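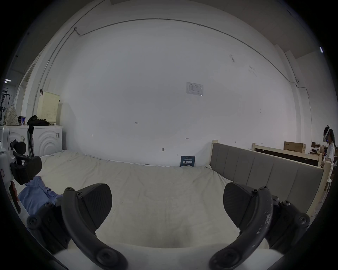
Re: [Lakus list] Bed in the laundry room

Search the archive Search Advanced

From: Pin-yu Chou
To: Lakus house list

On the bed, Tien-fu Yu wrote:
> Is the bed staying in with the washing machines? I can take the
> headboard off if someone has a 7 mm key. Also, is the 1.23 pencilled
> on the wall ours, and do we still need it?

Tien-fu,

The bed stays until the end of February. Woneck can't collect before then, and the passage has to be kept clear.

Please leave the headboard on. The grey panels mark easily and the light wood posts will get knocked if they're stood against a wall.

I don't know who wrote the 1.23. Ka-ming did some measuring in there last year, so ask him before you rub anything out. Leave the notice up as well.

The off-white sheet needs a wash at 50 – it's badly creased, and I'd like it on the line by 9. If the light blue cloth on the bed is yours, take it before 12 or it goes in the rag bag.

I-hsuan has the spare key to the room.

Pin-yu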